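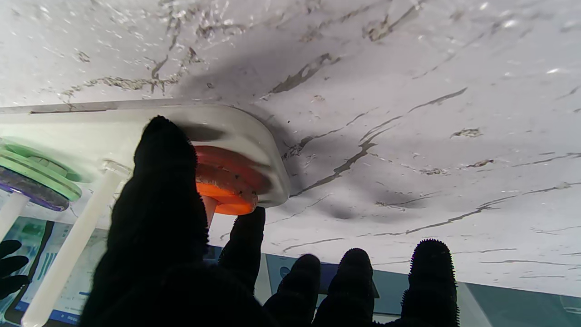

Isn't a shadow just free information, a reader wanted to know under my last post, and shouldn't I be glad the network found a use for it?

Yes, in the way that a cheat sheet is free information. I spent most of February being glad about it, and I'd like to write down how I stopped.

Background for anyone who skipped the last one. Our policy, which we named Rusilden in a meeting I regret, takes the wrist camera and the joint angles and decides when to close the fingers. It has no depth sensor. The whole pitch was that you don't need a depth sensor, and I gave that pitch to people who had brought their own sandwiches to hear it. We trained on 2,719 episodes, all recorded in the same room at Kostiuk, on the same white marble surface, under the same ceiling lights. You can probably see where this is going. I couldn't, and I was being paid to.

The early numbers were lovely. Rusilden closed on small plastic parts at the right moment so often that we went looking for a bug, didn't find one, and decided that we were good at our jobs. It beat the Zasel baseline in every condition we tried. The conditions we tried were "the room, morning" and "the room, afternoon." The blinds were down for both.

Then somebody moved a lamp. I'd love to say it was a planned ablation, and in the paper it will be. Success dropped by 45 points. The hand would come down over a part, get to a perfectly good position, and hang there like a person who has walked into the kitchen and forgotten why. Other times it grabbed early and came up with a fistful of air.

The theory, once we stopped blaming the lamp: on a pale polished surface, a hand throws a soft shadow, and as the hand gets lower the shadow gets darker and its edges tighten up. If the lights never move, that's a pretty decent rangefinder. The network had no reason to learn what a part looks like up close when it could just wait for the dark blotch to reach the right shade of gray. I'd do the same. It's much easier than looking at things.

So we built a test, and the test is the part I think is worth stealing. We call it shadow swapping. You take a recorded approach, cut the shadow out of each image, and paste in the shadow from a different height, leaving everything else alone. Then you ask the policy if it would like to close its hand. If it's looking at the part, it shouldn't care. If it's looking at the shadow, it will tell you so with great confidence.

It told us so with great confidence. Paste a low shadow under a high hand and Rusilden wanted to grab, every time, from a distance at which no finger was going to touch anything. 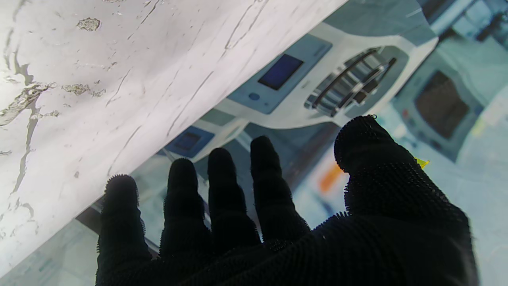
The cutting out was the miserable part. Marble is a rude surface to do this on, because a vein and a shadow edge can look alike to a segmentation tool, and the fuzzy outline of a fingertip doesn't help it decide where the finger stops. We tried the automatic route 3 times with different settings and got masks that looked like spilled coffee. In the end we did a small batch by hand, over a couple of evenings, with a podcast on. It's in the methods section as "manually verified masks."

What fixed it, mostly, was using the swapped images as training data. For each approach we kept the original and made 2 copies with the wrong shadows, all with the same correct answer about when to close. Once the shadow stopped predicting anything, the policy got bored with it and started looking at the edges of the part and how fast they were growing. I'm guessing a little there. The saliency maps agree with me, but saliency maps agree with everyone.

The cost is that the new Rusilden is slightly worse in the original room with the original lights. My co-authors find this embarrassing and I find it the most convincing thing in the paper. We took away its cheat sheet and its grade went down a bit. With the lamp moved, it gets back most of what it lost, and it no longer does the forgot-why-I-came-in thing, or at least it does it at a rate I recognize from myself.

Things I still don't know. I don't know if this carries over to the Endov setup, where the work surface is dark and there's barely a shadow to cheat with. My suspicion is that a policy trained there has found some other awful shortcut, like the reflection of a ceiling tile. I also don't know what happens with two lamps, and I'm not moving the second one until the draft is in.

To the reader with the question: I was glad. It was a nice few weeks. If you have a wrist camera and a fixed ceiling light and your results look terrific, go unplug something and write to me.

Code for the swapping is going up once I've taken the swearing out of the comments. The masks will follow, probably in a separate download, since half of them are saved under file names that made sense at the time.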